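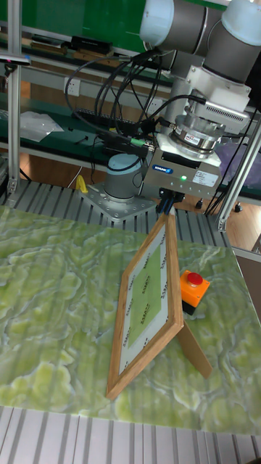 Open Day at the Wiltthorpe Woollen Mill

We'd been meaning to get to Wiltthorpe for years, and when Bit-na rang on the Monday to say the mill was opening its doors for the weekend I said yes before she'd even finished telling me what time the bus went. It's a lovely ride up, a bit slow after the river, and I'll admit I'd eaten most of my sandwiches before we reached the gate.

They take you through in groups of 20, and ours was led by Zainab Ekwueme, who started there in the dye house and now looks after the whole finishing side. She has a wonderful carrying voice (you need one in there!) and never once hurried anybody along, even when a gentleman in our group wanted to know the history of every single drainpipe.

The sorting floor

You begin upstairs where the fleeces come in. I hadn't expected the smell, which is strong and greasy and brought my grandfather's shearing shed straight back to me. The sorters grade by hand, pulling a lock out and holding it up to the window, and Zainab let us all have a go. I put a perfectly good fleece in with the carpet wool and was very kindly corrected.

Spinning and weaving

The old Leitner spinning frame is still going and it is 100 years old this September. There's a cake planned. Past that is the weaving shed, where they were making up a grey and mustard blanket in a pattern called Sutitz, and the colour of it in the afternoon light was something else. Bit-na, who weaves a little at home, got talking to one of the weavers about tension and I honestly thought we'd lost her for the day.

The pattern books were my favourite part. They keep 254 of them in a long room over the office, with little snippets of cloth glued in and notes in brown ink beside them, some quite cross. "Too dull for Mrs. P." was one I copied down.

Tea and the shop

Tea was in the old boiler house, scones and a proper pot, and then of course you come out through the shop. I bought two skeins of the heather grey and a pair of socks for my brother. The seconds bin is by the door on the left, so have a look there before you go to the shelves, as I found the same socks in it afterwards for half the price.

Wear flat shoes, the stairs are steep. The last bus back leaves at 4:40.

Last updated: September

Contact us | © Usomero Day Trippers | Back to top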